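Gripper drifts low at the drum opening after finger swap – what am I missing

hopkin_cell2
Posting from work so quick. Mobile unit, two arms, gray parallel fingers. Swapped the finger pads and redid the tool offset in February, 127 cycles fine at the washer. Now the left arm goes in low and rubs the gasket. Door open, base parked on the floor mark, same as always. Re-homed twice. No change.

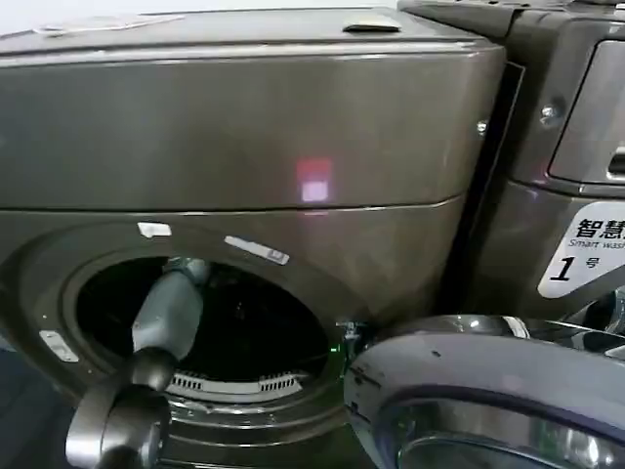

Approach pose, finger at the opening, washer next to no. 1

Torque log shows a bump right at the rim. Not huge. Payload set to 610 grams, havent touched it.

siltmont_ray
Tool offset. Did you measure or type in the old number? New pads are never the same length.

hopkin_cell2
Measured. Calipers. Twice.

flideno77
Disagree w/ ray. If the offset was off it would of been off from cycle one. You got 127 good ones. Something moved – wrist bolts or the base. Got one further in?

hopkin_cell2
Same arm, tip past the rim, lower left of the opening. Thats the side it rubs.

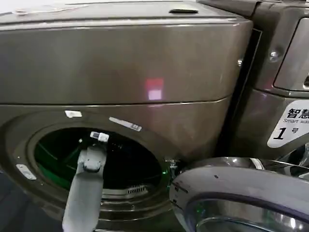
Re: Mounting and wrist

flideno77
OK so check the flange bolts before you touch any numbers. We run a paint mark across each head, takes a minute to look. Ours backed out at 234 cycles on a Storance cart, same symptom, low and slightly left.

siltmont_ray
Or the washer walked. They do that on spin. Put a tape line on the floor at the feet.

n_hubmann
Notburga Hubmann here, I do the upkeep on a similar cell. Please dont re-teach yet, you will bake the error in. Power down, check bolts cold, then a pointer test on a fixed target. Does the other job drift too? The drinks shelf I mean.

hopkin_cell2
Shelf seems ok?? Havent measured. Wrist cam view from there, going down the rows. Red bottles on the second shelf are the ones I pick from.

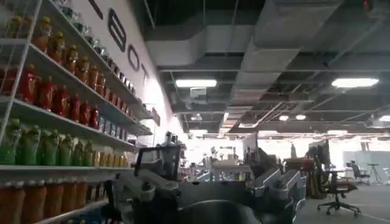

Pick depth there is forgiving tho, couple mm wouldnt show. So maybe it IS drifting and I just dont see it. Will do the pointer test after lunch.

siltmont_ray
Still say offset. 10 bucks.

n_hubmann
Also clean the cam lens and check its bracket while you are in there. If the bracket shifted then your visual correction is wrong and the arm is fine. Meinrad Auer had this on his, chased the arm all week.

flideno77
Good point – forgot the cam. Which wrist does the correction?

hopkin_cell2
Right one does the shelf, left does the drum. Ran the right again for comparison.
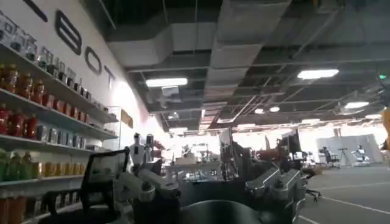
Right wrist cam, shelves on the left, both fingers in view

Update 4:40 pm. Two flange bolts on the left wrist loose, one I could turn by hand. Torqued all, paint marks on. Pointer test good. Drum approach clears the gasket now, 80 cycles queued for tonight. Offset untouched, sorry ray.

siltmont_ray
80 isnt enough. You went 127 last time before it showed. Run it to 234 then we talk about the 10 bucks

hopkin_cell2
fair. will queue more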